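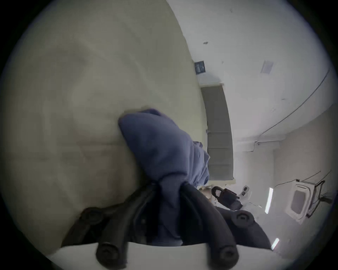 Hilo sobre fundas nórdicas de color crema y por qué dejé de limpiarlas con lo primero que pillaba.

1/ La tela clara no se ensucia más que la oscura. Se ve antes. Casi todo lo que aparece es roce y grasa de las manos, y casi siempre en la misma zona: el borde por donde se agarra para estirar.

2/ Para repasar uso un paño azul. El color tiene su función: si está mal teñido, suelta pigmento sobre el crema. Lavadlo solo un par de veces antes de acercarlo a la cama.

3/ Prueba previa: paño humedecido, presión firme, 13 segundos en una esquina del reverso. Si deja halo, a la cocina.

4/ Se trabaja con el paño hecho una bola, sin extenderlo. Toques verticales. Frotar en círculos levanta la fibra y fija la sombra.

5/ Dilución: 4 ml de jabón neutro en 1000 ml de agua. Con más jabón hay que aclarar, y aclarar una funda con el relleno dentro es mala idea.

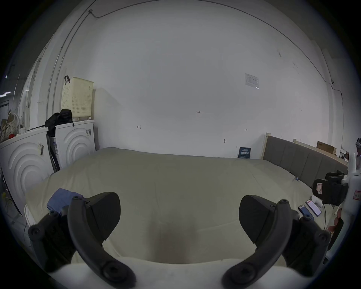 6/ Antes de tocar nada, móviles y cargadores fuera del edredón. Un cable mal puesto hace arruga, y la arruga engaña: parece mancha hasta que se estira la tela.

7/ Luz lateral. Con la del techo las sombras tenues desaparecen y las encuentras al día siguiente, a las ocho de la mañana, con la ventana abierta.

8/ Si la sombra sigue después de dos pasadas, funda a la lavadora. Del revés, cremallera cerrada, 40 no – 43 tampoco, aunque Nestor Lagman insista. A 30 y centrifugado bajo.

9/ Me pregunta Mahsa Rashti por el cabecero tapizado. El mismo método, con el paño mucho más escurrido. En paneles verticales se va de arriba abajo y se repasa la costura al final, que es donde se queda el polvo.

10/ La funda es una Vasby, comprada en septiembre. El fabricante pide secado en plano. Yo la tiendo doblada por la mitad y la giro una vez – de momento sin marcas.

11/ Pendiente: comparar con toallitas secas. Yulan Jiang me ha pasado un paquete y las probaré primero en una funda de almohada vieja.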